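Skorkine gear and plate set, small metal version
Reviewed by Josefina Ulloa
2023-02-22
Score: 4 out of 5

Quick one because I have class in the morning and want this off my list. Bought the set from Stodora with my own money. Three weeks of use. I teach an evening intro to mechanical assembly and needed small spur gears that can get dropped, handled by beginners, put on and pulled off the plate all night.

Short version. Good gears, decent plate, bad box. Would buy again, would not pay the full price.

What you get

Spur gears, all metal, all the same. Round plate with a big hole in it. Sheet of paper with a drawing on one side and the same drawing, smaller, on the other. A bag of pins. Plastic tray with a lid. No oil, no wipes, and you'll want both.

Gears come greasy, like really greasy. I washed mine in dish soap and dried them on a towel, then one drop of light oil spread over the whole batch. Did that before anyone touched them and I'd do it again.

The gears

Nice. Teeth are rounded over at the tips, no sharp edges that I could find with my thumb. Bore is clean right through on all but one, which had a burr on the inside. Took it out with a scrap of 2,000 grit rolled up tight, couple of minutes. Could have sent it back I guess but the form on the Stodora site wanted a photo and a serial number and the thing doesn't have a serial number.

They're tall enough for their width that they stand on end without fuss. Sounds minor. Last set I had was the Steneteck one with the thin gears, and those went over if you breathed at them, then rolled, then you were on the floor with a flashlight. With the Skorkine ones I just set one on the bench next to the plate and it stays where I put it while I get the pins out.

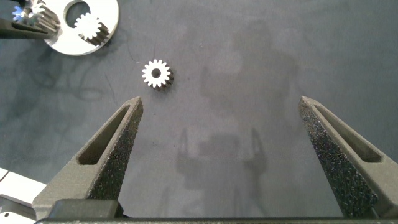 The plate

Flat enough. Checked mine with a straightedge and got no light under it anywhere I cared about. The big hole makes it easy to pick up, finger through and lift, but with gears already on it you need to watch the balance becuase it tips.

Pins are a snug fit in the plate and slightly loose in the gears. Gears spin free with no wobble worth mentioning. Two of them meshed run quiet. Add a third and there's a little bit of a tick once per turn, on my set anyway. Hala Slaoui teaches the other section and her set doesn't tick at all. So, luck.

Gears are bright on the top face and go almost black down between the teeth. If your lighting is bad students will have trouble seeing whether two of them are meshed or just touching. I put a desk lamp off to one side and that fixed it. Matte gray surface underneath helps too, they used to vanish on my old shiny bench.

The box

Bad. Lid doesn't click, tray slots are too shallow, everything ends up in one corner by the time you get to the car. I moved mine to a Retamal tackle box, the small one, and threw out the tray.

In class

First exercise is dead simple. Pick up the loose gear, square it up, put it down on its pin next to the one already mounted, turn until the teeth drop in. Beginners push. Every one of them pushes. These took it fine, no bent pins so far, no marks on the teeth. The Steneteck pins were bending by the second week.

Pick the gear up by the sides and keep fingers off the top face or you'll be wiping prints all night.
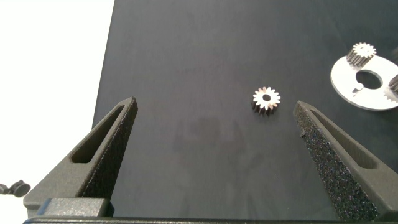
Can you mix these with the older Steneteck gears?
Only for display. The teeth are cut a little differently and the pair will bind after half a turn, so keep the two sets in separate boxes.

Price and ordering

Mine shipped in four days. Listing says 3,877 sold, and there were 2,280 reviews when I looked, most of them one line long and most of them about the box. Fair enough. Price jumps around alot, I paid sale price and saw it go up the next day. Somebody at Stodora told me on the phone there's a restock in March with a new tray. I'll beleive it when I see it.

Good
- stand up by themselves
- clean teeth, free spin
- plate is flat
- pins hold up to beginners

Not good
- the box, again
- grease
- one burred bore out of the set
- drawing is useless, text too small on both sides

Spare gears are sold in singles but shipping costs more than the gear. Get extras with the first order. Extra pins too, those are what you'll lose.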